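3.2 Where the brush lives

Among the small habits we asked our households about, the keeping of the hairbrush turned out to be one people were surprisingly fond of discussing. Of the 70 homes that wrote to us over the winter, a good many stood the brush in a cup or a jar by the sink, and quite a few of the others told us (sometimes at length, and we enjoyed every letter) that their mothers had done so. Sasaki's earlier notes from Ichikawa treat the cup as a kind of address: a thing that has a cup gets put back, and a thing that has only a drawer tends to wander about the house until somebody needs it in a hurry.
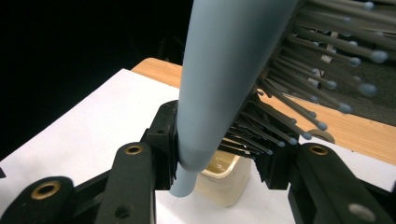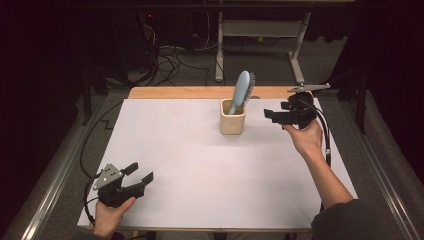

Figure 5. A light blue hairbrush with dark gray bristles.

Storing a brush upright asks more of the cup than most people suppose, and we spent a happy part of January on this question alone. A brush carries much of its bulk in the head, so a light tumbler is easily tipped by a sleeve or a hurried elbow. The small beige ceramic cup in Figure 5 takes the handle and leaves the oval head leaning up above the rim, with the bristles clear of the cup, and this is the arrangement we came to like best for a family shelf. Our respondents liked it too, mostly because the brush can air between one morning and the next. Several mentioned that they had tried it head down at first and had grown tired of fishing out hairs.

We also heard from 9 homes where two or more people share one cup, and here the advice is gentler. A wider mouth helps, and so does giving each brush its own color, as Tsuji suggested to us over a very long lunch. We take up combs, which slide about in a wide cup and are altogether less obliging, in Section 3.3.

Related items
Turnari: Drawers, Trays and the Morning Rush
Closeron: Notes on Bathroom Shelves
Derport: Small Cups and What People Keep in Them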